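Search the notebooks Enter keyword Go

Print this page | E-mail this page

Podell workshop, notebook 4, entry 41
6/7/23

Play kitchen again. The plan, as written on the wall sheet, is that every loose piece belongs to one of three groups (heat, serve, food) and that a child of four can put it all away by group with no help. I didn't believe it last time and I don't believe it today, but I said I'd give it a fair go with the full set out and not just the pieces that behave.

Started with the kettle. On the sheet it's under "heat." Fine, except it doesn't look like the kettle most kids have at home. It has a big round opening at the top, dark inside, and that thick gray handle looping over it, so it reads as a pot with a handle as much as anything. If you asked me cold I might call it a teapot, and a teapot is "serve." So there's a group problem with the very first thing I picked. Colleagues who wrote the sheet will say the child learns the name first. Maybe. Then we are testing whether they know the word, and the storage idea is getting credit for it.

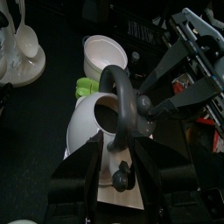 Second complaint, color. White goes with white in a small child's head, and we own a lot of white. The spoon and the bowl are white, the kettle is white with gray bits. I expect the first tidy-up to be by color whatever the labels say, and I expect the result to look neat enough that we'd tick the box and go home. Whoever runs the next session should check what ended up WITH what, and ignore how tidy it looks from the door.

The Giveo trays came out of the closet for this. The dividers are too low. A tall handle stops the next tray from sitting flat on top, so the stack leans, and the sheet has a stack of trays as the finished state. Either the kettle lives in the top tray always, which is a rule the labels don't mention, or we give up stacking. I'd give up stacking. The Flarholm shelf is 40 inches wide and would take everything side by side on one level. I know it was bought for the paint. The paint can move.

The cooktop is the piece I trust most, oddly. It's big, it's the one thing that says what it's for without being told, and LITTLE CHEF is right there on the front for any grown-up who is still wondering. The long row of buttons is more than any kid needs and I'd bet on them pressing the big one by the corner and leaving the rest alone. The sheet wants it put away first, as the base of the "heat" group. I'd put it away last. As long as it's out, pots go on it, because that's what you do with a pot. Take it away and the pots have no home and get parked anywhere there's space.

Lids are a mess. The sheet says "lid stays on its pot." Nobody plays like that. The lid comes off first thing and goes wherever the free hand puts it. We should have a lid spot, one flat place, and stop pretending.

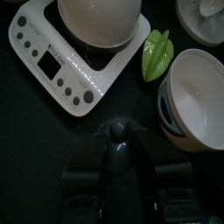
Where does the star fruit go if it was being cooked when tidy-up was called? Into food, same as when it wasn't. The groups are for what a thing is, and what it was doing at the time doesn't count. I checked the sheet and it doesn't say so anywhere, so I've penciled it in at the bottom.

That will still cause arguments. A kid who has just made star fruit soup is going to put the pot away with the soup in it, and I can't say that's wrong. My own kitchen works that way.

Tried sorting the lot myself with the sheet turned over, to see whether I'd land on the same answer. I didn't. Six pieces went somewhere else, the kettle being the obvious one, and I've been looking at this set for months. Somebody will say I was being difficult on purpose. A bit, yes.

Pană labels: the picture ones are better than the word ones, no contest, but the "serve" picture is a cup on a saucer and I can't see a child looking at that and thinking "spoon." Needs redrawing. Put a bowl in it.

To do before July is out:
- lid spot, even if it's just tape
- redraw "serve"
- ask who really needs the Flarholm for paint
- rerun with cooktop put away last, same pieces, and write down where each one lands
- decide kettle, heat or serve, and stick with it

Leaving the trays out overnight, unstacked.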